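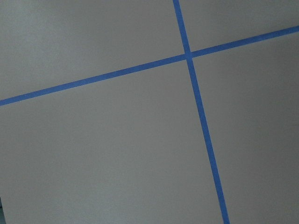
## A place for everything, in blue

Painter's tape has left the painter. In Cáceres, it now tells the kitchenware where to stand.

A round light blue plate gets a rectangle. So does the yellow-rimmed basket, in theory. On brown paper, they share.
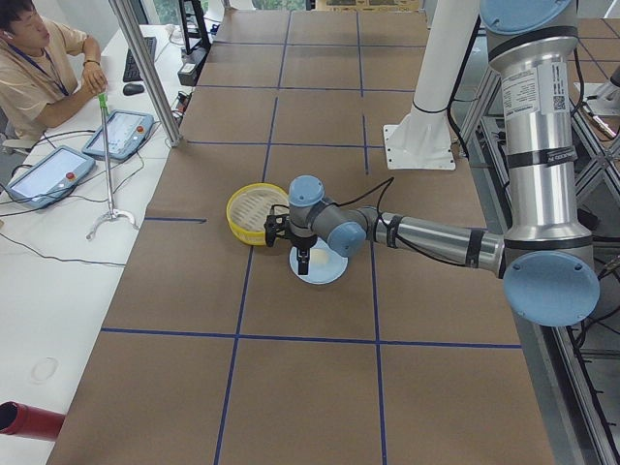
Over at Murolus, the view is that anything needing a border was badly stacked to begin with. Harsh, from people with one drawer. 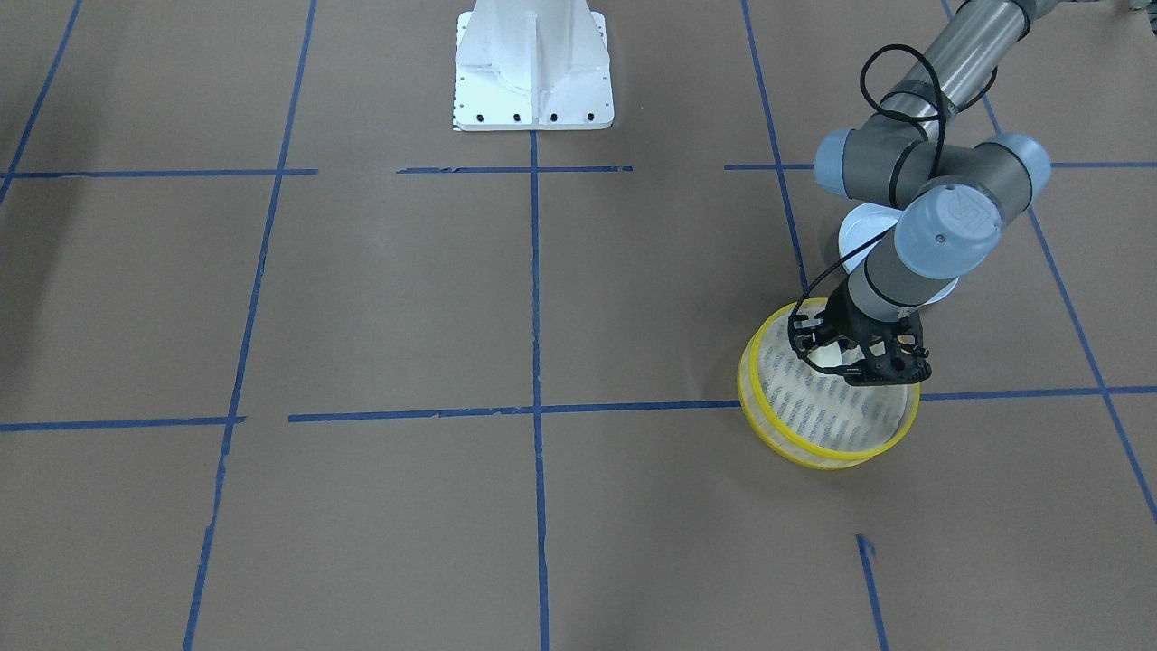 ## The mesh problem

Mesh is light and likes to roam. Give it 6 inches and it wants the next square – every time. 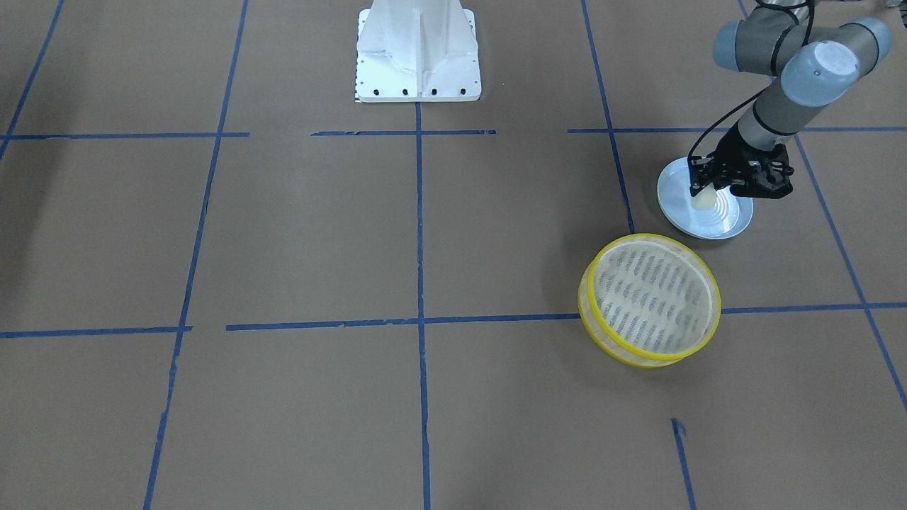
**Tusari Magazine | Home & Habits Desk**

We put a sieve on its side. It looked happier.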